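sorting the big white table today. wish me luck. it's been a dumping ground since we moved the workshop over to Skivovberg

1/ first thing, stop writing on the tabletop. I know it's glossy, I know it wipes off. it doesn't always wipe off

2/ paper taped flat under clear film = fine. good even. but press the film down properly, it crinkles and then you get the ceiling light bouncing straight off it and can't read a thing

3/ small cases. Batista had them on offer, bought too many, no regrets. lids OPEN while you're working, shut when you leave. lost 171 tiny screws down the back of a radiator last winter. yes I counted, I'd just paid for 300

4/ green marker on white is nicer than black imo. easier on the eyes at 7am. the Rillau ones dry out in a week tho, dont bother

5/ anyone got a decent cleaner for old pen? tried the Flamach spray, smells like a swimming pool and left a ghost of every number I've ever written

6/ kettle's on. back to it in a bit, still got the drawers under the window to do and they are grim

7/ ok how the table stands for now, labels and all

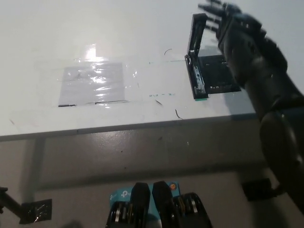

8/ drawers next. if I'm not back by Sunday send biscuits, and definately more tape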